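June, 7:40 a.m.
By Si-woo Jin

Bedding drive fills the Badawi hall, and I got roped into folding

I only stopped by the Badawi community hall for a coffee and a quick look, and I ended up staying until lunch with my sleeves rolled up. The summer bedding drive is back, and wow, people have been cleaning out their closets! There were bags piled along the wall before I even got my jacket off, and more kept coming through the side door while I was trying to take notes.

The goal this year is 900 pieces of clean bedding, to be sorted, folded and bagged for families moving into the new apartments on Rirklow Street. That means sheets, pillowcases, blankets, comforters, the works. The first 28 households get their keys at the end of the month, and Mounir Tazi, who runs the hall, wants a full set waiting behind every door. "You can sleep on a floor for one night if you have a good blanket," he told me, and then handed me a fitted sheet. I have never in my life folded a fitted sheet properly. I still haven't.

The sorting goes by feel as much as by looks. Flat sheets are quick. Pillowcases are quicker (and kind of fun, once you get a rhythm going). The big soft white things are what slow everybody down - comforters, mattress toppers, those puffy quilted covers that spring right back open the second you let go of a corner. Hicham Cherkaoui showed me his way, which is to fold it in thirds the long way, kneel on it, and roll from the closed end so the air has somewhere to go. I tried it and got a decent roll on my third attempt, and I was prouder of that than I probably should be.

Anything stained goes in the wash pile. Anything ripped goes to the mending table, where Othmane Filali has two sewing machines and a radio going. He'd already fixed a pile of duvet covers with busted snaps by mid-morning and was asking around for white thread, so if you have a spool or two at home, bring it. Laundry is being done for free by Teltska, the laundromat on the corner, which is a big help when you think about how few toppers fit in one of those washers!

The city chipped in $2000 for storage bags and mattress protectors, and the hall is covering the van. Drop-off is open every morning from 8 until noon through the end of June. Please wash things first if you can, and tie your bags shut. No pillows this time, sorry - there's no room left for them, and I saw the closet, so I believe it.

I'll be back next week. I have a fitted sheet to settle things with.

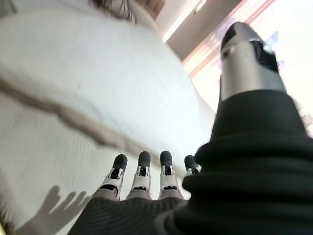
Reader comments

Mostafa Z.: Dropped off two comforters and a crib blanket this morning, in and out in five minutes. Parking behind the hall is easier than out front.

quiltlady: Are they taking wool blankets? I have three from my mother, no moth holes.

Si-woo Jin: Yes, wool is fine! Put a note on the bag so it stays out of the hot wash.

rirklow_renter: We're one of the families moving in. Thank you all so much.

Dana P.: Hicham's roll works on sleeping bags too, just did mine.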